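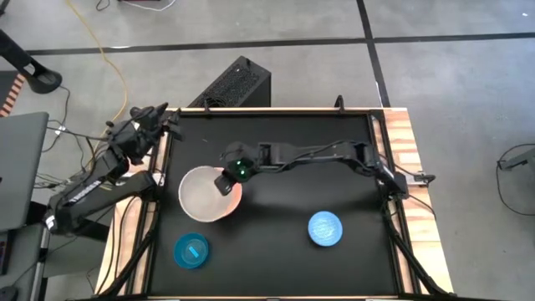
Wed 31 January
By Asuka Oshima and Darius Jaunzems

4. What people do with an endorsement they never asked for

We had expected this part of the study to be the dull one. Skill endorsements, the little one-click votes of confidence that members of a professional network hand to each other, have a poor reputation, and most of the people we spoke to began by telling us that they paid them no attention at all. Then, nearly always, they went on talking about them for a good quarter of an hour, and very often they could name the person who had given them their first one.

The material comes from Banari, the professional network described in Section 2, and from 578 members who filled in our questionnaire in April. We also held long conversations with 11 of them, chosen so that we had a fair spread of trades and ages. The conversations were lovely to do and rather slow to write up, and we lean on them heavily in what follows, because the questionnaire tells us what people did and is much less good at telling us how they felt while doing it.

4.1 Keeping, hiding and returning

Banari lets a member do one of two things when an endorsement arrives: keep it on the profile or hide it. The site doesn't tell the giver which was chosen, though several of our members were sure that it did, and behaved accordingly. One, a piano tuner, had kept an endorsement for "event catering" for years so as not to hurt the feelings of a cousin. She had never catered an event. She did say that the cousin had once enjoyed her sandwiches, and she seemed to feel this gave the matter some footing.

There is also a third thing members do, which the site makes no provision for, and that is to pay the endorsement back. We call this returning. It was usually done the same day, and the skill chosen was often the first on the other person's list. Members who returned endorsements described it much as they might describe sending a Christmas card to someone who had sent them one first: pleasant enough, a bit of a duty, and awkward to leave too long.

What surprised us was how far the feeling of duty stretched. It was strongest between people who hardly knew one another. Close colleagues felt quite free to ignore an endorsement, or to tease each other about it over lunch, whereas a near stranger's click could sit in the mind for days. A retired surveyor told us he had thought about it on a walk, and had come home and endorsed a man in another country for "leadership" without having any notion whether the man had ever led anything.

4.2 Skills that no longer fit

A second group of endorsements caused more trouble, and these were the ones that were true once. People change jobs, and their old skills go on gathering votes from old friends. A former debt collector, now a teaching assistant, found that "negotiation" stood well above anything to do with children on her page, and worried what parents would make of it. She could have hidden it. She didn't want to, since she had been good at it, and the votes came from people she missed.

We think this deserves more care than it has had in earlier work, our own included. In our pilot on Dewan, a smaller network which closes a profile section after 7 entries, we treated old skills as simple clutter and scored them that way. Having now listened to people talk about them, we would score them differently. An out-of-date endorsement can be a nuisance to a recruiter and still be a keepsake to its owner — and a profile page has to serve as both shop window and mantelpiece, with no curtain between the two.

4.3 Some limits

Our members volunteered, and people who volunteer for a questionnaire about politeness may well be politer than most. Almost all of them used Banari in English. We can't say how returning works where the customs around favours are different, and we'd be very glad to hear from anyone who can.

Figure 2. Tabletop workspace with two arms mounted on opposite sides.

Comments

marrowfat: The piano tuner is me in every way except the piano. I have "welding" from an uncle and it is staying put.

T. Ashdown: Enjoyed this. Did you ask whether people returned endorsements to their managers? I'd have thought that was a different business altogether.

Darius Jaunzems: We did ask, and it is. It's in Section 5, with rather more swearing in the quotations.

quietlodger: I hid one in a temper and have felt bad ever since. Good to know he can't see.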